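桌面收纳（机器人操作）

桌面收纳是机器人操作研究中的一类任务，指机械臂将散放在台面上的小件物品逐一放入指定容器，必要时合上容器的盖子。该任务在家务场景中对应整理书桌和文具，在车间场景中对应工具归位、小件配套和装盒。由于所需动作种类有限、物品易得、结果便于核对，桌面收纳常用来衡量机器在非固定工位上完成日常杂务的能力。

目录
1 任务构成
2 硬件
3 感知与抓取
4 双臂配合
5 评测
6 与车间作业的比较
7 未解决的问题
8 参见

任务构成

一次完整的桌面收纳通常分为识别、抓取、转移、放置和闭合五个阶段。识别阶段须区分待收物品与应留在原处的物品。台面后部常有水杯、玩具、纸巾一类杂物，这些物品构成视觉干扰，也限制手臂的活动空间。多数任务定义规定，碰倒或移动无关物品按部分失败处理。

容器的形式对难度影响较大。敞口筐允许较大的落点误差；带铰链盖的浅盒要求夹爪避开竖起的盒盖，物品的朝向还须与盒内分格相符。若盒体较轻，夹爪与盒沿的轻微接触即可使其滑动，此前估计的盒体位置随之失效。 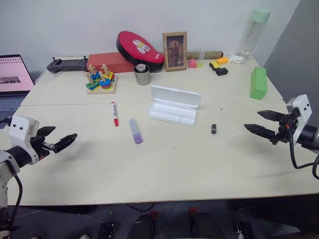

双臂工位。台面近处为开盖的白色浅盒，盒左侧有红帽记号笔和带套的淡紫色橡皮。

硬件

常见配置为两条轻型机械臂，末端装平行二指夹爪，头部与腕部各设摄像头。头部视角覆盖整个台面，用于确定物品的大致方位；腕部视角随夹爪移动，用于接近目标后的修正。Ludix公司的桌面平台采用这一布局，Senda公司的同类产品则取消头部摄像头，改用固定在台面上方的支架。

二指夹爪结构简单，维护成本低，但指尖宽度固定，从浅格中取出细小物品时容易与格壁干涉。指面一般包覆增摩材料，长期使用后会磨损并附着碎屑，摩擦系数因此逐渐变化。部分实验室把指面更换列为定期维护项目，另一些实验室有意保留磨损的指面，以便使训练数据覆盖这种变化。

多指手在理论上更接近人手的操作方式，可在手内调整物品朝向。其驱动器数量多，标定复杂，在收纳类任务中的应用仍少于二指夹爪。

感知与抓取
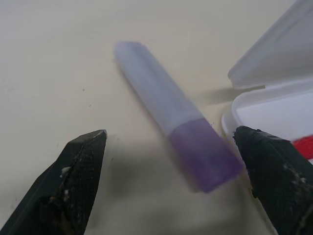

抓取位姿的选取取决于物品的长轴方向、重心以及周围的净空。对于条状物，夹爪一般横跨短边闭合，闭合前两指须分别位于物品两侧。当物品端部紧邻容器时，一侧手指的下降空间不足，上述要求较难满足：图中由浅紫与深紫两段组成的条状物斜置于台面，深色一端贴近白盒左沿，右指尖也已处在该端附近，若夹爪横向偏移，可供避让的余地很小。常用的处理方法有两种，一是改抓远离容器的一端，二是先将物品推离盒沿再行抓取。前者会增大放置时的力矩，后者增加一个步骤，也增加一次失败的机会。

半透明材料是另一项困难。主动式深度相机在此类表面上可能返回空洞或错误的距离值，仅依赖彩色图像的方法则受阴影和台面反光影响。浅色盒体放在浅色台面上时，盒沿与背景的对比度偏低，边缘提取同样容易出错。

近年的方法多以模仿学习为主，由操作者遥控机械臂完成示范，再由策略网络直接从图像输出关节动作。名为Yan的公开示范集收录2,851段桌面收纳记录，其中1,866段包含带盖容器。该数据集的说明文件指出，带盖容器的记录平均时长较长，失误后重新抓取的片段也较多。失误片段是否应当保留，不同研究组做法不一。

双臂配合

单臂系统可以完成向敞口容器的放置，但在闭合盒盖或容器易滑动的情况下，通常需要第二条手臂固定容器。配合方式分为两类：一类将容器留在台面上，由一臂按压或夹住边沿；另一类将容器夹起，保持在台面上方，由另一臂送入物品。后一类便于避开台面杂物，但容器的姿态误差会叠加到放置误差上，对两臂之间的标定要求较高。 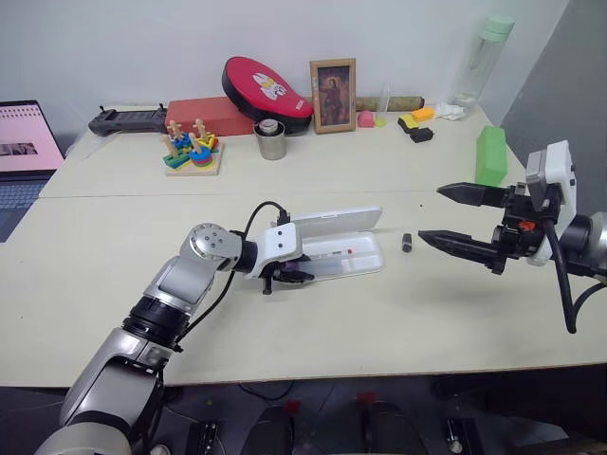 左侧夹爪夹持开盖的白盒，盒体略高于台面；右侧夹爪张开，旁为直立的黑色小圆柱体。

双臂系统还须处理相互避碰。两臂工作区在台面中部重叠，线缆在大幅转动时可能拖过台面，带倒直立的小件。以规划为基础的系统通常设置固定的先后次序，即一臂完成夹持并静止后，另一臂方可进入重叠区。这种做法安全，但耗时较长。学习型策略可以产生近似同步的动作，其避碰性能则难以事先验证。

评测

Setley测试规程是用于此类任务的评测方法之一。规程规定每个系统连续执行100次，每次随机改变物品的位置和朝向，每次最多允许3次重新抓取，超出即判为失败。操作人员不得在执行过程中移动物品，但可在两次执行之间复位。规程分别记录放置成功率、闭合成功率和单次耗时，不给出合并分数。

对该规程的批评集中在物品种类固定这一点上。系统可以针对同一组文具反复调整，所得成功率不能说明其对陌生物品的处理能力。另有意见认为，由人复位台面的做法掩盖了机器无法自行恢复初始状态的事实，而在家庭环境中没有相应的复位步骤。

与车间作业的比较

车间中的装盒和配套作业早已实现自动化，其前提是来料方向一致、容器位置固定，并由专用夹具保证重复精度。桌面收纳缺少这些前提。在产品换型频繁、批量较小的工段，来料状态与家庭桌面较为接近，专用夹具的成本难以摊销，此类工段目前仍以人工为主。节拍也是限制因素，学习型系统的单件耗时一般长于熟练工人，仅在夜间无人值守等对节拍要求较低的场合有应用价值。

未解决的问题

闭合动作的力控制尚不稳定。盖子未扣紧与已扣紧在图像上差别很小，缺少触觉或力反馈的系统往往无法判断。物品卡在格壁之间时，多数策略会重复同一动作，不会改变施力方向。此外，用户对“收好”的标准因人而异，同一支笔应放入盒中还是留在手边，现有系统一般须由指令明确给出。

参见

机器人抓取
双臂操作
模仿学习
视觉伺服
服务机器人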